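Workshop Tips: Software for the Arm on Your Bench

Collected by Shahla Babaei, with additions from people who should have known better

These started as notes taped inside a cupboard door. The tape gave up some time in December, so they live on this page now. They assume you have a tabletop arm that pushes or picks small things, a camera looking at it, and a computer you used to like. Skip around. I did when I wrote them.

Before you switch anything on

Give every coordinate frame a name a tired person can read. "Base," "camera," "board," "tip." We once had a frame called "frame2_new" and another called "frame2_new_real," and for a week the arm served them both with equal devotion.

Write units into variable names. Height_mm, speed_mm_s, angle_deg. It looks fussy. It looks less fussy than a tool trying to go 11 meters below the table because somebody typed 11 and meant millimeters.

Keep limits in one file. Workspace box, top speed, lowest tip height, all of it. If the lowest tip height appears in the planner and again in the controller and again in somebody's test script, you have three lowest tip heights, and the arm will find the one you forgot.

Print the settings at the top of every log. The full settings, after all the overrides have had their way, and not the cheerful defaults from the file you think it loaded.

Calibration, the flossing of robotics

Everybody says they do it. Check it at the start of each session by sending the tip to a known point just above the work surface and looking, with your eyes, from the side. Then send it to a second point at the far end. A calibration can be perfect in one corner and a work of fantasy in another.

A printed marker lying flat on the table is cheap and good. Measure its black square with calipers and put that number in the software. Do not put in the number you asked the printer for. Printers have their own views on scaling, and "fit to page" has ruined more of my mornings than coffee has saved.

If the marker curls, its pose will wander. Stick it down all the way to the corners. Hinata Hirano uses spray adhesive and a rolling pin, and has asked me to say that the rolling pin does not go back to the kitchen.

Recheck after anyone touches the camera mount. Recheck after anyone says they didn't touch the camera mount.

Save calibration results under a new name each time and keep the old ones. You will want to know when things went bad, and the file dates are the only witness that doesn't get defensive.

Seeing the pieces

Set color thresholds under the light you work in. Ours were tuned on a bright noon and fell to bits at four o'clock, when yellow drifted toward the color of the board. Pale wood and pale yellow are closer friends than you'd like. Work in hue first and let brightness be loose, then look at the masks yourself for each color, one at a time.

Wood grain makes edges. Knots make better ones. If your detector is fond of small dark ovals, it will sooner or later try to push a knot across the board, and it will report success. Take a picture of the bare surface at setup and subtract it, or set a minimum blob size and test it on the ugliest part of the plank.

Don't ask one view for more than it has. A short cylinder and a hexagonal block look much alike from above once the image has been shrunk to suit a hungry network. Before buying a bigger computer, try cropping to the board first and shrinking afterward. Mehrangiz Bakhtiari got her shape confusion down to almost nothing this way, and was insufferable until lunch.

Mask out the arm. You know where it is, the software knows where it is, and still every beginner's perception code discovers a large gray object hovering over the table and adds it to the list of things to tidy.

When a piece goes behind the arm, keep it in memory with a time stamp. A block that vanishes from view hasn't left the building. Hold its last known pose, let the confidence sag slowly, and have the planner treat it as solid until the view clears. Our first version deleted hidden blocks immediately and then planned straight through them, with the serene look of a man stepping off a dock.
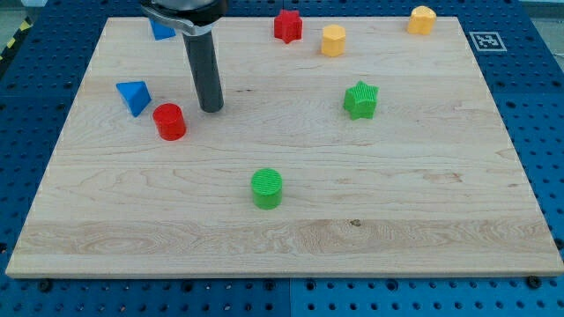 How low should the tip be when it pushes a block?

Low enough to touch the block below the middle of its height, and high enough that your worst calibration error can't drive it into the board. Measure that error at the corners, add a little, and make the sum your lowest tip height. If it comes out taller than half the block, fix the calibration before you touch the push code.

Planning a push

Pushing with a single rod is like steering a shopping cart with one finger. The block turns whenever the line of the push misses its center of friction, and you'll miss it, so plan on it. Short pushes, then look again. We replan after every 6 millimeters of travel near other pieces and let it run longer in open space.

Approach from above, always. Lift to a travel height, go across, come down beside the piece, push, lift. People skip the lift to save time. Then the rod drags sideways through the neighbors, and they get to spend the time they saved rearranging the table.

Leave a gap between the descent point and the block. If you come down touching it, you may come down on it, and a rod pressing straight down on a plastic shape is a test of which part costs more. (The rod.)

Stars are trouble. A round tip finds the notch between two points and sits there, steady as you please, or it catches one point and spins the whole thing. Pick contact spots by shape and store them in a table with the shape's name. Triangular prisms have flat sides, so use them. Cylinders on end will take a push from anywhere and curve off to either side, so correct them more often.

For "group by color" jobs, don't give each color a fixed parking spot. Let the planner pick the meeting place from wherever most of that color already sits. Zohreh Jalali changed this in our planner, which we call Taheri, and the number of pushes dropped so far that we assumed the counter was broken. We spent an afternoon proving the counter was fine.

Put an invisible fence inside the edge of the board. The goal can't be outside it, the tip can't push outward past it, and any block found outside it raises a polite request for a human hand. An arm trying to rescue a block from the brink generally finishes the job.

Control, or keeping it calm

Cap acceleration before you cap speed. A slow arm with a violent start still knocks things over.

Don't tune gains with your good blocks on the board. Don't tune gains hungry, either.

If camera and controller run at different rates, stamp every message when the data was captured and not when it arrived. Then plot the difference. You are looking for a flat line. A sawtooth means two clocks disagree about what time it is, and you are going to have to pick a side.

Treat "no detection" and "detection at zero, zero" as different things. Ours weren't. Zero, zero was the base of the arm, and for one memorable minute it tried to reach its own foot.

Put the watchdog in a separate process. One that lives inside the program it's guarding will hang along with it, in solidarity.

The stop button is hardware. A stop button in a browser tab is a suggestion.

Logs and leftovers

Record the camera images next to the commands, same clock, same folder. A log that says "push failed" is a diary entry. With the picture beside it you can see that the block was yellow and the detector said wood.

Number your runs and never reuse a number. Run 3733 is still cited around here as proof that a triangle can end up upside down against a star. Had it been called "test_final" we would have lost it by supper.

Keep a small set of awful images: bad glare, arm in the way, pieces touching, a sleeve. Run perception on them after every change. Ours is in a folder called Mernby, after a rainy town where Jamshid Hosseinzadeh once had a disappointing vacation, and no release goes out until it has been through Mernby.

Play back a real log through new code before letting the new code near the motors. It takes ten minutes. Jamshid would like it known that he always does this now.

Simulators are lovely for catching crashes and sign errors. They are optimists about friction. If a push only works in the simulator with the friction at one exact value, widen the range until it breaks, then go and fix what broke.

Odds and ends

Label the cable at both ends.

Turn off automatic updates on the control computer, then put a monthly reminder somewhere to do them by hand, when nothing is moving.

Auto exposure and auto white balance: off, off. Leave a note on the monitor saying so, as some kind soul will turn them back on to make the picture prettier.

If two people share the arm, the software should refuse a second connection, loudly, and say who has the first. We used a sheet of paper on the door for this until Mehrangiz and I both signed it.

When the arm does something uncanny and clever, check for a bug first. Save the log either way.

Corrections go to Shahla. Complaints about the rolling pin go to Hinata.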